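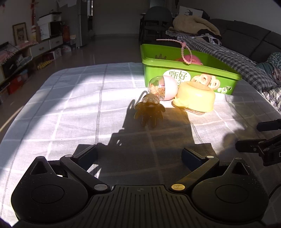 Learning a Song the Old Way: My Semester Project on Vocal Training

My project started because I couldn't hold a tune (my roommate will back me up on this!). For the music unit we each had to follow one singer in training and write up what they really do all week, and I got Mateja Vasić, who studies voice at a little evening school in Gisgate and sings with a folk-pop group called Skisora.

I thought she'd be singing the whole time. Nope! Most of the first hour is breathing, humming, and lip trills, and then her teacher, Ilir Angelovski, has her speak the words with no melody at all. He did this with one song, "Urport," for 2 whole lessons in February before she was allowed to sing a single line of it. I would have gone nuts.

My partner Xiao handled the recordings and I kept the practice diary. We had 10 lessons on tape by the end, plus a bunch of rehearsals with the band, which are much louder and a lot less organized. The drummer eats through everything.
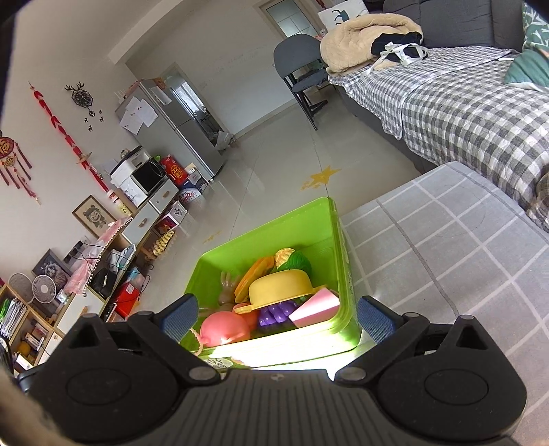

What I Found

The biggest change was in her long notes. In the early recordings she runs out of air before the end of the second verse and sort of swallows the last word. By the spring concert she gets to the end with breath to spare, and you can hear her lean into it a little, like she's showing off. Xiao thinks the room helped, and I think it was all those boring trills, so we put both opinions in our slides.

I also asked her about nerves. The concert hall seats 900 and she'd never sung for more than a café crowd. She told me she picks one seat near the back and sings to that one until the chorus, then forgets about it. I tried this during my presentation on 26 June 2019 and it kind of worked, except somebody came in late and sat in my seat. 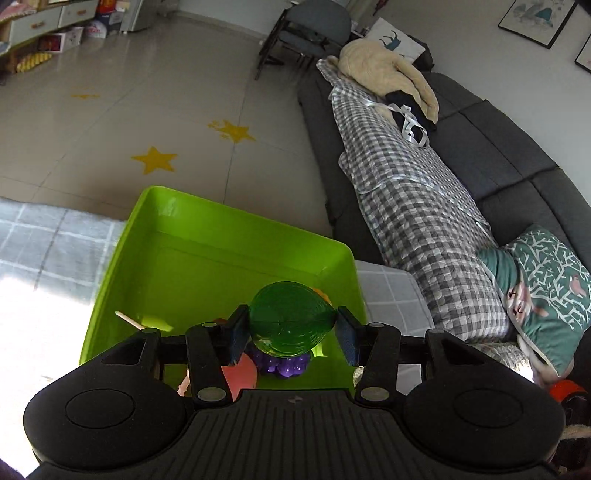

Green toy in the gripper, lime-green tray below

If I did this again I'd follow two singers with different teachers and compare them, and I'd start the diary in week one instead of filling in the first pages from memory. I'd also label the tapes right away. Xiao says hi and agrees about the tapes.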